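Visit to the Esside Refurbishment Center, Thevar
=================================================

**Report for members of the Gamar Technical Education Association**

Members of the Association were received in December at the Esside Refurbishment Center in Thevar, where retired office computers are inspected, repaired and prepared for use in public schools and libraries. The visiting party numbered 13. It was met at the main entrance by Vasanthi Fernandes, director of the center, who gave a short address on its work before the tour began.

The center occupies the ground floor of a former textile warehouse. In its last full year it returned 738 desktop machines to service, most of them placed with schools in the Pladar district. Machines arrive on pallets, are entered in a register at the loading door, and wait on open shelving until a bench is free. Members were shown the register, which is still kept by hand alongside the electronic record.

The party then moved to the inspection area, where machines are opened and their boards examined before any part is ordered.

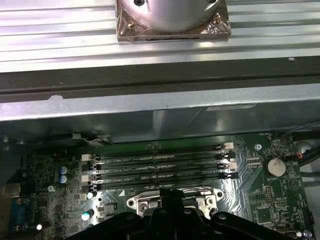

*Association Bulletin, page 2*

Memory was the first subject taken up at the bench. The board under examination has four slots, all of them empty, with a coin-cell battery set to their right. Ms. Fernandes explained that the center's practice is to remove all memory on arrival, test it separately, and return matched modules to a machine only when the rest of the board has passed. Modules that fail are set aside for a licensed recycler. Batteries are replaced as a matter of course, as an old cell will often cause a machine to lose its clock settings, and school staff have reported this fault more than any other.

Several members asked how the center deals with older boards for which memory is no longer easily bought. The reply was that a reserve of 200 tested modules is held in a locked cabinet and drawn upon only for such cases. The reserve is reviewed twice a year. Ms. Fernandes noted that donations of older memory are welcome, provided they are delivered in antistatic packaging.

A short break was taken at 11 a.m., during which tea was served in the staff room and members had the opportunity to speak with the trainees. The center accepts trainees for a term of six months, and a number of them have gone on to permanent posts in the district.

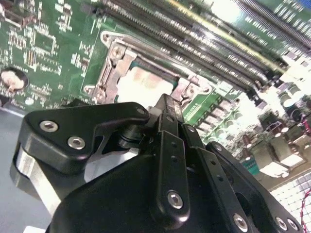
Processor work was presented by Malathi Nambiar, who supervises the repair benches. She stressed that this stage accounts for the most costly errors made by beginners, and that trainees do not attempt it until their second month. The metal bracket around the socket, with its latch hinge and stamped clips, was used to introduce the correct order of work, and members were reminded that the bracket must never be forced. Ms. Nambiar also described the cleaning of old thermal compound, for which the center uses lint-free cloths and alcohol.

The tour ended in the dispatch room, where finished machines are labeled and boxed with a printed guide for the receiving school. Members remarked on the clarity of the guide, and the center has kindly agreed to supply copies to the Association's library.

The Association records its thanks to Ms. Fernandes, Ms. Nambiar and their colleagues. Members wishing to join the next visit should give their names to the Association office before the end of the month.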